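Neltley Adult Learning
Household Record Keeping, handout for session 3
Keeping a stock book for a small kitchen

Last time we covered receipts. This session is on the stock book, where you write down what food and supplies you have, what you use and what you need to buy. It applies to a home kitchen, a church hall or a small café.

1. What goes in the book

Use one line per item. The columns are: item, unit, amount on the shelf, amount at which you reorder, and date last checked. Choose the unit before you start and keep to it. Flour in bags one week and kilos the next can't be added up.

Fresh food that is eaten within two days doesn't need a line. Milk is the usual exception, as it is bought often and costs more over a year than people expect.

2. The opening count

Do the opening count in one go, with nothing coming in or out. Work from the top shelf down and write as you go. Opened packets are entered as a fraction to the nearest quarter. Don't enter what you think is at the back of the cupboard. Move the front row and look.

3. Working out use

Opening stock plus purchases, less closing stock, gives the amount used. The Cundo café figures from last session, in tea bags:

Opening stock: 443
Purchases: 1233
Closing stock: 4
Used: 1672

A closing stock of 4 means the café nearly ran out, so its reorder amount was too low. To set a better one, take the use for one week, multiply by the number of weeks a delivery takes, and add one more week.

4. Differences

The book and the shelf will disagree at some point. Check the units first, then the sums, then whether a purchase was left out. If you still can't find the cause, correct the book to match the shelf and write "adjusted" beside the line. Never rub out the old figure.

5. Layout of the shelf

Keep the book in the same order as the shelf. Things used daily go at hand height. New stock goes behind old stock.

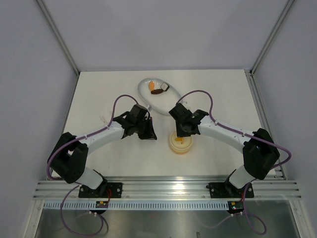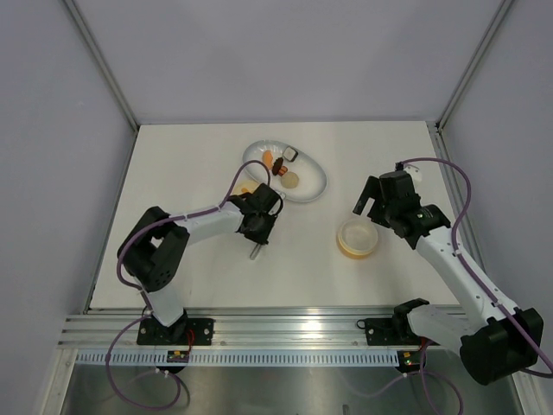
A reader of the earlier handout wrote in to say that quarters are too fine for spices, and that "full", "low" and "out" did the job in the McIntyre kitchen for years. For spices those three words will do. Keep quarters for flour, sugar, rice and oil.

For September: bring four weeks of your own stock book, including any adjusted lines.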